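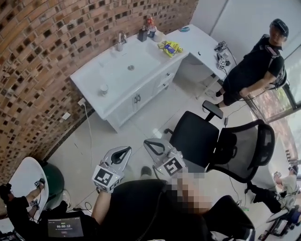
Painting over internal brickwork: do I need to seal it first?

Posted Jul 5, 2020 in Walls and Plaster

potteringpete
We moved into a ground floor flat in April and one room has a bare brick wall, reddish-brown, with the mortar set well back from the faces. I'd like it white or off-white as the room is dark. The wall sheds a fine dust whenever you brush against it and I have to wipe down everything near it.

I've been told three different things. The man at the paint counter said to put ordinary emulsion straight on. My brother-in-law says it needs a stabilising solution first or the paint will come off in sheets. The Barta leaflet that came with their masonry primer says to use the primer only on "sound surfaces", and I don't know if mine counts as sound. The wall is 16 square metres. There is no damp that I can find and it is an inside wall with another of our rooms on the other side.

Also, do I need to fill the gaps between the bricks? I quite like them.

4 replies, 2 shown as most helpful, 1 recent

dunmore_decorating
Test it before buying anything. Press a strip of strong tape on a brick, rub it down hard and pull it off. Do the same on the mortar where you can reach it. If the tape comes away with a light bloom of dust, the surface is sound enough and a brush and vacuum will do. If it comes away coated in grit, you need a stabilising solution.

Then:
Brush the wall with a stiff bristle brush. Don't use a wire one on soft old brick.
Vacuum it top to bottom, joints included.
One coat of stabiliser if the tape test says so. Leave it overnight.
First coat of emulsion thinned with a little water, worked in with an old brush.
Two full coats after that.

You don't need to fill the joints if the mortar is firm. Scrape it with a screwdriver, and if it crumbles out, rake the loose stuff back and repoint with lime mortar. Recessed joints take a lot of paint and a roller won't get into them, so allow more time than you would for plaster. I did a chimney breast smaller than yours and it took most of a weekend.

Do a patch behind a door first. Getting paint off brick afterwards is a miserable job.

potteringpete
Thanks. Did the tape test, bit of dust on the brick, quite a lot on the mortar. I'll stabilise it. Would a 5 litre tin do all of it?

dunmore_decorating
One coat, probably. Not three. Bare brick soaks it up, so buy two tins from the same batch.

marl_and_flint
I used Flirkico white on mine and it was fine. No primer. Been up years.

hob_lane
Only thing I'd add is think about limewash instead. It soaks in, the brick still shows its texture and it doesn't peel. It does rub off on clothes a bit if you don't add a binder, so not so good in a narrow hallway. Ferkeo do a ready mixed one. You have to damp the wall first with a garden sprayer and put it on thin, it looks like nothing when it goes on and then whitens as it dries. Four coats for me. Wear goggles, lime in the eye is serious.

Viewed 708 times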